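In praise of the long sink

December 12, 2025

I have wanted to write this post for weeks and kept putting it off, mostly because it is a post about washing dishes and I wasn't sure I could fill a whole page with that. Well, I've started making notes on my phone while I dry my hands, so apparently I can!
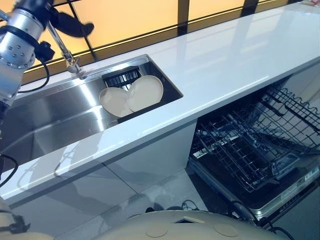

We moved to Wambridge with 13 boxes marked KITCHEN and a firm plan to get rid of half of what was in them. The old place in Prundton had a sink the size of a shoebox. I'm exaggerating, but a dinner plate would not lie flat in it, and anything bigger had to be held at an angle under the tap while water ran down your sleeve. I did that for years and never thought much about it. You get used to a bad sink the way you get used to a squeaky stair.

So now I have a long stainless steel one and I am a changed person. The best thing I've done with it is put the dish rack inside, down at one end, and leave the rest of the basin clear for washing. It's a plain black rack with slats and it cost next to nothing. Before that I had the usual kind that stands on the counter with a tray under it, and the tray was disgusting. I don't care how clean a person you are, the tray is going to get disgusting. With the rack in the sink the drips go down the drain where they belong, and I get my counter back. All of it! I rolled out pie dough on Thanksgiving without moving a single thing first, and I may have said "look at this" out loud to an empty kitchen.

The counter is glossy white, by the way, and I was warned off it by pretty much everyone. It shows crumbs, it shows coffee, it shows the ring from the bottom of the olive oil bottle. All true. But I wipe it more because I can see what needs wiping, and when the light is low and orange in that big window the whole surface picks it up and the dishes become the nicest chore of the day. I've been known to leave a couple of plates just so I have a reason to stand there.

The plates deserve a paragraph. They're cream, round, nothing fancy, from the Blöndal line I'd been eyeing forever. I bought two to begin with because I wanted to be sure about them before replacing everything (I have been burned by plates before, ask me about the square ones). I love them. They're a good weight, the color is kind to food, and scrambled eggs look like something you'd pay for. I go back and forth on whether to wash them by hand. They're supposed to be fine in the dishwasher, and I do put them in when it's been that kind of evening, but if it's only me having toast I'll rinse them and stand them in the rack and that's that.

Which brings me to the dishwasher and my system, such as it is. Black racks, plenty of tines, right under the counter next to the sink, so a plate travels maybe a foot from one to the other. In Prundton the dishwasher was across the room and I left a trail of drips every single night. Here I pull out the lower rack and leave the door hanging open while I scrape and rinse, and I load as I go. Big plates toward the back, bowls facing the middle, and the upper rack for glasses and whatever odd little dishes came out for sauce. I don't pre-wash. I used to, and then I read the manual one rainy Sunday and it told me to stop, so I stopped, and everything still comes out clean. Scrape well and trust it a little.

Pans stay out. So do my good knives and the wooden spoons, and the big Flurer mixing bowl, which would fit if I gave up the whole bottom rack for it and I'm not willing to do that. Those all get washed in the clear end of the sink, and there's room to soak a roasting pan flat. Flat! With water over all of it!

One thing I haven't solved is where to keep the sponge. I've tried a suction holder (fell off), a little ceramic dish (got slimy), and hanging it over the faucet, which works fine until you turn the faucet on. For now it lives on the edge of the rack and annoys me every time I reach for a plate. If you have a sponge arrangement you're happy with, please tell me about it in the comments, in as much detail as you like.

Next week I'm tackling the cabinet under the sink, where I have been throwing things since the day we moved in. I know there are at least three bottles of the same floor cleaner down there, and I'm hoping that's where the good scissors went.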